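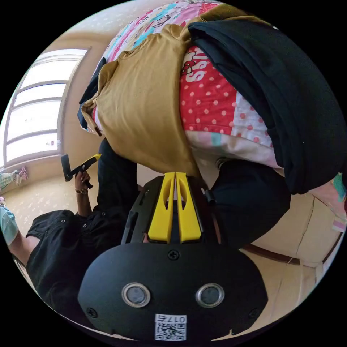 House Diary, Poltside Residence
Friday, March 27, 2020

The residence office opened at the usual hour. The front door remains locked to visitors, and deliveries are being received at the side entrance on the Clastard Street side. One parcel was refused for want of a room number and was sent back with the driver.

The greater part of the day was given to linen. Under the arrangement in place until this month, Sosilus Laundry collected sheets and towels every week and returned them pressed and bundled by floor. Sosilus informed us in writing that collections are suspended until further notice. The last load came back complete, apart from two pillowcases that have been missing since the winter and which I do not expect to see again. The residence must therefore do its own washing for the first time since the Lodhi wing was opened, and the basement laundry room was never fitted out for that amount of work.

I inspected the laundry room before breakfast. The washers are in fair order. One dryer heats unevenly and should be kept for towels. The drain in the floor was slow and was cleared with the hand auger, which is now on the hook behind the door and is to stay there. The folding table has been moved under the window, where the light is better and where it no longer blocks the sink.

The water meter was read at 2983 and the figure entered in the utilities book. The meter will be read each Friday from now on, so that the additional washing can be set against the amount we would have paid to Sosilus. The invoice for the first part of the month is in the tray and has been checked. It includes a charge for blankets that were never sent. I have written to ask that it be removed.

Washing Days

The following arrangement was posted on each landing this morning and will take effect on Monday. Sheets and pillowcases are to be stripped by the resident and left outside the room in the cloth sack provided. Sacks should not be left open, nor should they be carried down by residents themselves. Clean sets will be placed at the door by 6 in the evening. The laundry room closes at 10 and the lights will be switched off at that hour whether or not a cycle has finished.

Bedspreads and quilts present a separate question. The residence issues a plain white coverlet with every bed, and for years the rule has been that the coverlet stays on. In practice the rule lapsed a long time ago. A good many residents use covers of their own, and during the present restrictions, when people are spending most of the day in their rooms, I see no purpose in reviving it. I have written to the board's office to say so and have asked that the sentence be struck from the residents' handbook at the next printing.

Personal bedspreads will be washed on request. They will be done singly, on cold, with no bleach, and printed fabrics will be turned inside out. Anything with a thick filling is to be left out of the small machine. We spoiled a comforter that way in the fall and the residence had to pay for it.

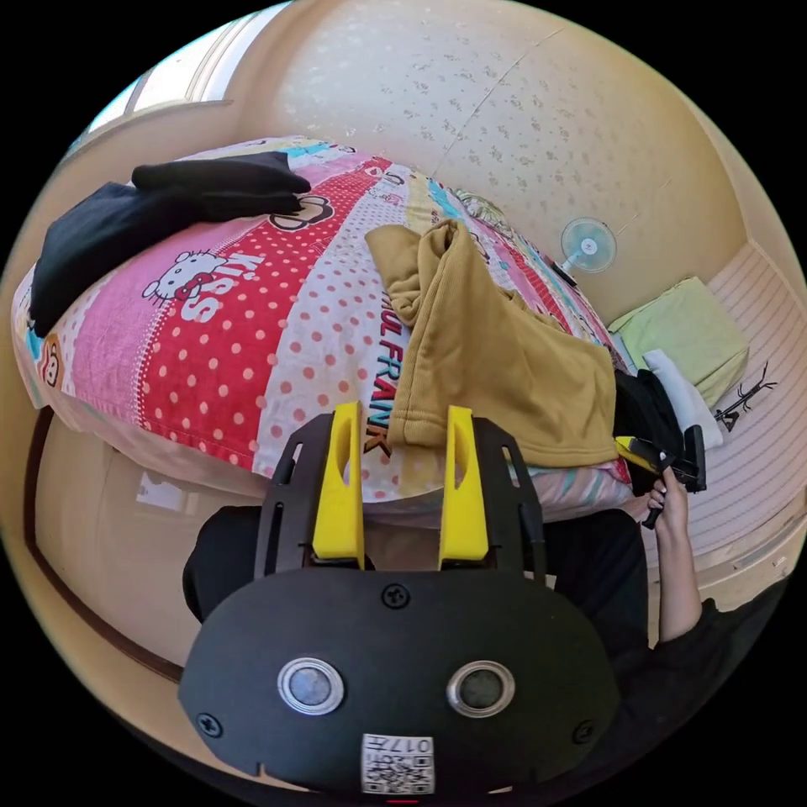 Patchwork bedspread with a folded black garment on the left side.

A word on clothing. The office has received several inquiries as to whether garments may be put in the sack with the sheets. They may not. Dark clothing in particular is to be kept apart from the residence's white linen, and a set of sheets has already gone gray through a single sock. Residents may sign up for the use of the washer at the far end of the room, one person at a time, and the sign-up sheet is on the clipboard at the foot of the stairs. The pencil has been tied on with string.

Maribel Guzmán telephoned in the afternoon from the Lodhi wing. She reports that the upper linen closet is damp along the back wall and that the spare blankets had taken on a smell. I went up to look. The wall is cool to the touch, though I could find no stain, and the paint is sound. We took out all the blankets and moved them to the shelves in the former reading room, which has a radiator and is not being used for anything else at present. The closet door is to be left ajar. If the wall is no better by May, a contractor will be called, assuming that one can be had.

While the shelves were bare we lined them with fresh paper. Under the old lining was a laundry list in very neat handwriting, with prices for collars and table napkins. I have placed it in the file of house papers. There was also a quantity of moth crystals, long spent, which were thrown out.

Supplies

Powdered detergent is adequate. Liquid detergent is short, and the usual supplier is limiting orders. An order was placed for white vinegar, which Ms. Guzmán recommends for the rinse and which appears to be easier to obtain. I am doubtful about the smell but have agreed to a trial on the towels. Clothespins were found in the garden shed, along with the old drying line. The line has perished in two places and will need to be replaced before it will carry a wet sheet. The posts are still firm. I would like to see the yard used for drying again when the weather allows, and there is sun on that side from late morning on.

Cleaning cloths have been sorted by color: blue for bathrooms, yellow for bedrooms and landings, white for the kitchen only. The cloths are to be hung up after use and should not be left on the furniture.

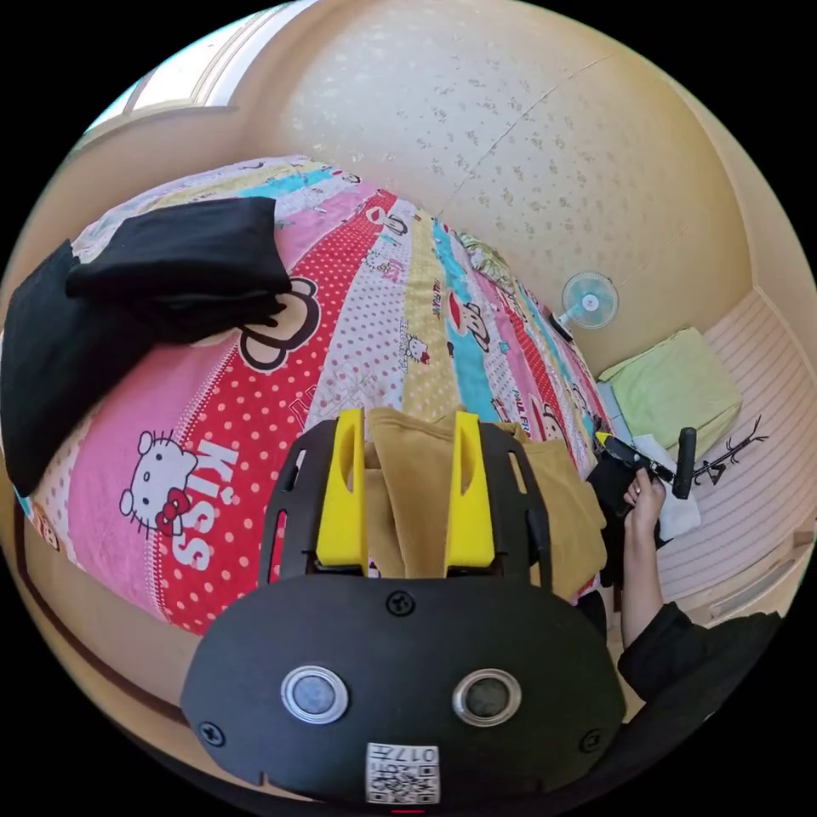

Mustard-yellow cloth, folded, at the edge of the bed.

Other Matters

The fire door on the second landing was found propped open with a shoe. The shoe is in the office.

The kitchen served soup and baked potatoes at midday, sent up on trays. Trays came back promptly from the front rooms and less promptly from the rear. The kitchen asks that spoons be returned with the bowls - the supply of soup spoons is now lower than it should be, and the spoon drawer has been filled out with dessert spoons for the time being.

It rained a little after four. The gutter above the side entrance is still dripping onto the step, and a mat has been put down. The office was closed at the normal time and the keys were signed over to the night desk.

To be done tomorrow: labels for the sacks, a new line for the yard, a reply to Sosilus if their letter has come, and the towels.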